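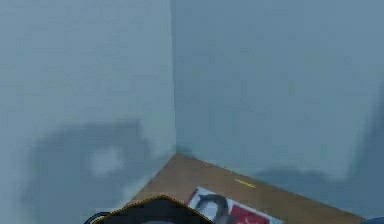 Project Report: A Simulated Workcell for a Home-Built Tabletop Arm

Submitted for the Landumari workshop module, second-year practical track

1. Summary

This report covers the design of a low-cost tabletop robot arm and the simulated workcell used to develop its motions before they are run on the hardware. The arm is being assembled in the shared workshop at Sangkhawat, where bench time is limited and the corner bench is booked by several groups. Most of the motion work was therefore done in simulation on a home computer. The project carries the working name Dreltitz, and the same name is used for the software folder, the parts list and the bench log.

The report describes the choice of scene, the camera position, the lighting, and the method used to compare arm poses. It also lists the problems that remain open at the time of submission in December.

2. Background and Aim

The arm is intended for light pick-and-place tasks on a bench top, such as moving a flat card from one spot to another. Flat items were selected as the main target because they are harder to pick up than blocks or cups. A gripper must approach a card at a low angle or reach it at an edge, and small errors in height lead to a missed grasp or a collision with the bench.

The aim for this term was to produce a workcell model good enough to answer two questions:

Can the arm reach the back corner of the bench without touching either wall?

Can a camera mounted near the wrist give a useful view of the work area during the approach?

Picking up the card with the physical arm was outside the scope of this term and is planned for the next one.

3. Workcell Model

3.1 Bench and walls

The bench is modeled as a flat brown surface set into a corner, with two plain walls behind it. The wall textures were kept free of detail on purpose. An early version of the scene used a photograph of the actual workshop wall, with its hooks and cable clips, and rendering slowed down without any gain in the reach tests. The plain version was adopted for all later work.

The bench surface was given a wood color taken from an Ekby shelf board that serves as the top of the real bench. Exact color matching was not attempted.

3.2 Lighting

A single main light is used, together with a low level of fill light. This gives soft shadows on the walls, which proved helpful as a visual check. When the arm moves close to the corner, the change in its shadow is often easier to notice than the change in the arm itself. The drawback is that a shadow lying over the lower wall reduces contrast in the area where the wall meets the bench. The line between the two is needed to judge alignment, and in some poses it is hard to find.

3.3 Camera

The camera looks past the gripper toward the corner. Three mounting positions were tried. The highest gave a good view of the bench but showed very little of the gripper. The lowest was blocked by the housing for much of the approach. The middle position was kept as a compromise, although the walls still take up more of the picture than the bench does – a point discussed further in Section 5.

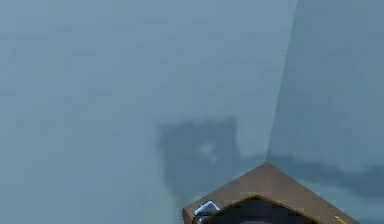
Figure 2. Rendered view toward the bench corner, with the top of the dark rounded form at the bottom and wall shadows behind.

4. Method

Each test began with the arm in its home pose. A target point on the bench was chosen, the joint angles were calculated, and the motion was run at reduced speed. The simulation was set to 1000 steps per run, which was long enough for the arm to settle before the final picture was saved. A run was marked as failed if any part of the arm touched a wall, or if a joint reached its limit before the target.

In total, 488 runs were logged. The targets were placed on a grid, with closer spacing toward the back corner, where reach was expected to be the limiting factor. Pictures were saved at the end of each run and compared side by side on screen.

5. Results and Discussion

The arm reached the back corner in most of the runs that approached along the right-hand edge of the bench. Approaches along the left-hand edge were less reliable. Of the failed runs, 15 ended in contact with a wall, and all of these came from the left side. The cause was traced to the elbow, which swings outward when the arm folds. Limiting the elbow angle in software removed the contact but also reduced the reach slightly.

The camera results were mixed. The gripper and the nearest part of the bench could be seen in the same view, as required for the approach. Items close to the bottom of the view were easily lost when the wrist tilted upward, and a large share of each picture was spent on bare wall. Tilting the mount downward should correct this, but the bracket printed for the physical arm does not yet allow any adjustment.

6. Remaining Work

The wrist bracket is to be redrawn with a slotted hole so that the camera angle can be set by hand. Version 2 of the elbow link, which is shorter than the present one, has been drawn but not printed. The fill light in the simulation will be raised to improve contrast along the base of the walls, and a selection of the earlier runs will be repeated under the new setting.

The joint limits used in the model were taken from the servo data sheets and have not been measured on the assembled arm. These measurements are to be carried out at Sangkhawat as soon as the shoulder bearing has been replaced, and the values in the Dreltitz parts list will be updated at the same time.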